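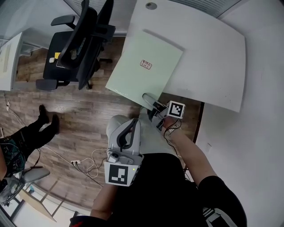
Home Reviews Authors Visits Contact

A Day at the Lusden Political Book Fair

July 2025, by Eleni Zupan

I went to Lusden for the third time, and for the first time I stayed until the evening. The fair is for books on politics and public life, mostly from small publishers. The organizers told me that 1,875 tickets were sold, which is a good number for a town where the train comes every two hours.

My first stop was Iketska. They publish short guides to government, and their new one explains how a president can make rules without a vote in Congress. It has nearly 400 pages, so I am not sure it is still a short guide. The editor was patient with my questions. She said the chapter on court cases was written again in January, after two readers found the old one too hard.

Gridomik had the busiest table. Their books are more angry, and the titles are long. I bought one about school boards for 15 dollars and read the first chapter at lunch - a cheese sandwich, too expensive. The writer has a clear opinion and repeats it often, but his notes at the end are serious and I will use them.

In the afternoon there was a talk on the psychology of voting. The room was very warm and the microphone stopped working twice. The speaker said that people remember a candidate's worst sentence longer than his best plan. A man in front of me did not agree and they discussed it for ten minutes. I liked this part more than the talk.

Atanasov, the bookshop by the station, keeps open late during the fair. They had 3 copies left of the Iketska guide, and signed ones too, for the same price. I should have gone there first.

My review of the school board book will come when I finish it.

Shares 15 | Comments 3

Contact | Copyright Eleni Zupan | Back to top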